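Dosomora Household Food Waste Study
Interim progress report to the Zellano Fund
Reporting period: second half of year one
Prepared by Covadonga Salcedo, project lead

1. Summary

The study is on schedule against the revised work plan. Recruitment closed in December with 586 households enrolled across the two districts, Figueroa and Masov. The first diary round has been completed and entered. The weighing exercise is under way in Figueroa and will start in Masov once the second set of scales has been calibrated. Spending is within budget on all lines except postage. One change to the sampling method is reported in section 4 and needs the Fund's agreement.

2. Recruitment and retention

Invitations were sent to 2,181 addresses drawn from the two district registers. The response was uneven. Figueroa filled its quota early, mostly from owner-occupied houses, and the list was closed to that housing type while we continued to recruit from flats. Masov was slower. A second letter, printed on one side of a single sheet and with the payment stated in the first line, brought the district up to quota.

Since enrolment, 40 households have withdrawn. The usual reasons given were a house move or a new baby. A few said that the diary took longer to fill in than the leaflet had led them to expect, and this is a fair complaint. The leaflet was written before the section on leftovers was added to the diary and was not updated. A corrected version went out with the second diary pack.

Retention is slightly better among households that chose the paper diary than among those using the online form. We had assumed the opposite when the budget was drawn up, and the overspend on postage follows from it.

3. Diary round one

Each household recorded all food thrown away over the diary period, with the type of food, an estimate of the amount, where it had been stored and the reason for disposal. Entries were coded by two people working separately and differences were settled by a third. Agreement between coders was good for type of food and poor for reason.

The difficulty lies mainly with fresh produce. Households use "gone off", "past it", "soft" and "old" more or less freely, and the same word may cover a mouldy peach and a slightly wrinkled pepper. The distinction matters to the study, as the second could have been eaten and the first could not. Round two will therefore use a short printed guide, with plain drawings of common items at different stages of ageing, and will ask the household to pick the nearest one. The draft guide was tried out with a handful of participants in Figueroa and has been cut down by half as a result.

Storage is recorded more reliably. Produce kept at room temperature is divided in the coding into bowl, basket or open rack, cupboard, and original packaging. The last group is larger than we had planned for, and a further code has been added for loose items put back into a shop bag.

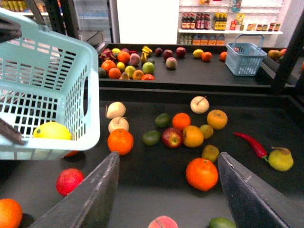

Citrus raised a separate coding question. Lemons are often bought for a single recipe, used in part and then kept cut, and diary keepers tend to enter the remainder as a whole fruit. Entries of this sort have been flagged and will be treated as half an item unless the notes say otherwise. The same rule has been applied to onions. We considered applying it to cucumbers and decided against it, as the notes on those were usually clear enough to code directly.

Bread, dairy and cooked leftovers presented no serious problems. Liquids were poorly reported and will be left out of the main analysis. Milk poured down the sink is missing from most diaries in which we would expect to find it, and follow-up calls confirmed that many people do not think of it as food thrown away.

4. Weighing exercise and change to method

The original proposal was to weigh food waste in every household that completed a diary. This cannot be done with the staff available. Anselmo Salcedo, who runs the fieldwork, has proposed weighing in a subsample drawn by housing type and household size, with each selected household visited 5 times over the collection period. Repeat visits give a better estimate of week-to-week variation than a single visit to everyone, and the travel cost is lower.

The drawback is a loss of precision for small groups. Single-person households in Masov will be too few to report separately and will be combined with those in Figueroa. We ask the Fund to confirm that this is acceptable before the Masov visits begin.

Caddies and liners have been supplied to all selected households in Figueroa. The first liners split when wet and were replaced by the supplier without charge. Weights taken with the old liners have been kept where the bag arrived whole and discarded where it did not.

5. Budget

Staff costs are on plan. Equipment is slightly under, owing to the replacement liners and to a second-hand drying oven obtained in place of a new one. Postage is over for the reason given in section 2. We propose to cover this from the equipment line and are not asking for additional funds. Payments to participants for round one have been made in full, apart from a small number returned because of wrong bank details.

6. Risks

The main risk is fatigue. Round two falls close to the weighing visits for some households, and those selected for both may drop out of one. The fieldwork calendar has been adjusted to leave a gap where possible — this could not be done for the larger Figueroa households.

The second risk is the calibration of the Masov scales. If they are not returned in time, the Figueroa set will be shared and the visits spread over a longer period.

7. Next steps

Diary round two packs will be posted once the printed guide is approved. Coding of round one will be frozen at the same point, and a clean data file with a list of codes will be sent to the Fund's data officer. Comments on section 4 should reach the project office by 22nd February.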